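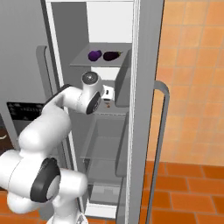 About Gramus

Gramus prepares equipment plans and purchase budgets for organizations that intend to put robot arms to work in kitchens. We do not build or sell arms. Our fee is fixed at the start of a project and does not change with the value of the equipment chosen.

What we do

A typical plan covers the arm, the gripper, the base, the control computer, spare parts, installation and operator training. Each line carries a purchase price, a lead time and a yearly upkeep cost. Clients receive the worksheet in editable form.

Before any hardware is ordered, the planned tasks are run in simulation. Typical tasks are reaching into a refrigerator past an open door and working over a counter that already has trays and a toaster on it. The runs are used to check reach, base position and clearance at doors and drawers.
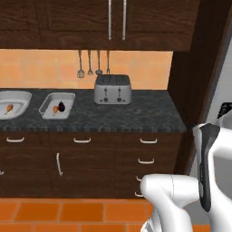
Results go into a layout report, which lists the positions where the arm can do the required work and the positions where it cannot. If a smaller arm will do the job, the budget is written for the smaller arm. If cabinets or appliances have to be moved, that cost is entered under site work and kept separate from equipment.

How we work

The standard simulation package is 500 runs per layout. Additional layouts are quoted separately. The standard budget template has 17 cost lines, and unused lines are left in at zero so that plans can be compared from year to year.

Our parts price list, Canier, holds 3194 entries and is revised every November. Clients under a support agreement have access to the full list.

Offices

The main office and test kitchen are in Plaslow, with 270 square meters of floor space. Visits are by appointment. Installation work is handled by our partner firm, Đỗ, under a separate contract.

Page last revised Mar 27, 2024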